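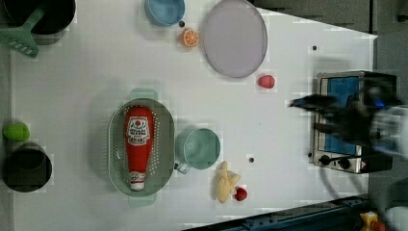

Comments on the Proposed Withdrawal of Evening Buses on Route 221

Tuesday, August 28, 2018

Print this page | E-mail this page

The draft service plan for Hirkirton and the surrounding districts has now been open for comment for a little under a fortnight. I have read it in full, including the appendices, and I set out my views on one part of it. The plan covers a great deal of ground, and readers with an interest in school services or the depot relocation will need to look elsewhere. My concern is with Route 221, which runs from Hirkirton Interchange to Vorka by way of Nistor, and with the proposal that its evening trips on weekdays be withdrawn and replaced by an on-demand service operated by Nudent.

I should state my interest. I live within walking distance of the Nistor stop and have used the 221 for most of my working life, in the evening more often than in the morning. I hold no position with the operator or with the council. The views here are my own.

What is proposed

Under the current timetable, buses leave Hirkirton Interchange for Vorka every half hour until the early evening and hourly after that. The draft plan would end the fixed timetable once the last half-hourly bus has left. From that point, a passenger wishing to travel would book a seat on a smaller vehicle, either by telephone or through the Nudent application, and would be collected from the nearest existing stop. The fare would be unchanged. Concession cards would continue to be accepted, although the plan says this would be confirmed with the contractor at a later stage.

Early morning and daytime services would not be affected. Saturday services are to be reviewed separately, and there is no mention of Sundays at all, an omission I have raised in my written submission.

The patronage figures

The case for withdrawal rests on a single table. It records 2,704 evening boardings on the route this April, against 2,846 in the same month a year earlier. The text beside the table describes this as a sustained decline.

I do not think two months can support that description. The plan offers no figures for the months in between and none for any earlier year. It does not say how many evening trips were cancelled in either month. Regular passengers will recall that the Nistor road works were under way in autumn this year and that buses were diverted past the showgrounds for a good part of that time, missing the stops at the eastern end of the village. Passengers who could not reach a bus would not have been recorded as boarding one. The diversion appears in the engineering appendix, with its dates, but the section on patronage makes no reference to it.

It would be a simple matter for the council to publish the monthly figures. They are collected by the ticketing system as a matter of course. I have asked for them, and I would encourage others to do the same before the comment period closes.

Connections at the Interchange

The second matter is the train. The evening trips on the 221 were retimed several years ago so that they would leave shortly after the city train arrives, and the arrangement has worked tolerably well. The driver can see the platform from the bus bay, and will generally wait if the train is a few minutes late. I have benefited from that courtesy on many winter nights.

An on-demand vehicle must be booked in advance. The draft plan states that bookings should be made at least an hour before travel and that a vehicle will wait at the pick-up point for 4 minutes. Where the train is delayed by longer than that, the passenger would presumably need to make a second booking from the platform and wait for a further hour. The plan is silent on this. It may be that the contractor intends to monitor train arrivals and adjust its bookings to suit, and if that is the intention it ought to be written into the contract, where passengers can rely upon it.

I would add that the Interchange is not a comfortable place to wait after dark. The enclosed waiting room is locked when the ticket office closes. The shelters face west and offer little protection when the weather comes from that quarter. Extending the hours of the waiting room would be a modest expense, and I have suggested it as a condition of any change.

Booking by telephone

The plan gives considerable attention to the application and rather less to the telephone line. A good many evening passengers on the 221 are shift workers from the hospital laundry and the cannery at Vorka, and a number of them finish at times that vary from one week to the next. Others are older residents returning from the clinic or from visiting family. Mobile reception between Nistor and Vorka is poor in the valley, and at the Vorka terminus itself I have seldom been able to hold a call.

A passenger standing at the terminus with a fixed timetable needs nothing beyond the timetable. A passenger relying on a booked vehicle needs a working telephone, reception, and some means of finding out whether the vehicle is on its way. The draft plan proposes "improved information at key stops" and does not list the stops. I have asked that Vorka terminus be among them and that a help point be installed there before any change takes effect.

The hours of the telephone line are also left open. A booking line that closes at the end of office hours would be of little use to anyone deciding in the evening how to get home.

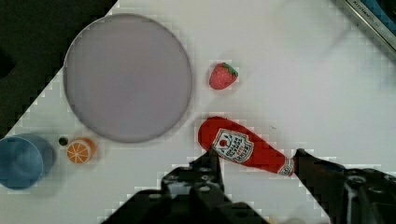

One reader of this blog has written to say that on-demand buses should not be dismissed, having used a similar service in another district and found it punctual, clean and a good deal closer to the front door than the bus it replaced. The same reader considers that a large bus carrying a handful of people to Vorka late at night is a poor use of fuel and of a driver's time, and that the money saved might be put towards a better Saturday timetable.

These are fair points and I accept the greater part of them. I have no objection in principle to a smaller vehicle. If the council were to run one to the existing timetable, with the existing stops and no requirement to book, I would support the change without reservation. On the question of the front door, the draft plan is clear that collection would be from existing stops only, so the benefit the reader describes would not be available here. As to the savings, the plan gives no estimate of them and makes no commitment as to where they would be spent.

What the council might do instead

My submission puts forward a trial. The evening timetable would be kept in place on two weeknights and the booked service introduced on the others, for a period long enough to include both winter and summer. Boardings, refused bookings and missed train connections would be published each month for both arrangements. At the end of the trial the council would have evidence on which to make a decision, and passengers would have had some experience of the service on which to base their comments.

I recognise that a mixed timetable is harder to explain and that some passengers would find it confusing in the first weeks. A printed card, delivered to households along the route and carried on the buses, would deal with most of that. The current plan would in any case require a publicity campaign of its own.

Should the council decide against a trial, I have asked that the contract with Nudent contain a review clause with a fixed date, and that the bus stops between Nistor and Vorka be kept in good repair in the meantime. Stops that fall out of use in the evening tend to lose their lighting, and it is seldom restored afterwards.

Making a submission

Comments may be lodged through the council's website or handed in at the customer service counter in Hirkirton, where printed copies of the draft plan are available for inspection. The library at Nistor holds a reference copy, although the engineering appendix was missing from it when I visited and had to be requested from the desk. Submissions need not be long. A short letter stating where you board, at what time, and for what purpose will be of more use to the planners than a general statement for or against.

I would ask those who travel in the evening to mention the train connection in particular. It was not raised in the summary of early comments released last week, and I suspect that the planners are unaware of how many passengers depend upon it – the ticketing system treats the train and the bus as separate journeys unless a return ticket has been bought at the outset.

My submission was lodged yesterday. I will publish the council's reply here in full when it is received, together with the monthly figures if they are released.

Recent posts

Bicycle Racks at Hirkirton Interchange: A Second Request
The Nistor Road Works and the Showgrounds Diversion
Concession Fares on Regional Coaches
On the Siting of the New Depot
Saturday Travel to Vorka

Contact | Copyright 2018. All rights reserved. | Back to top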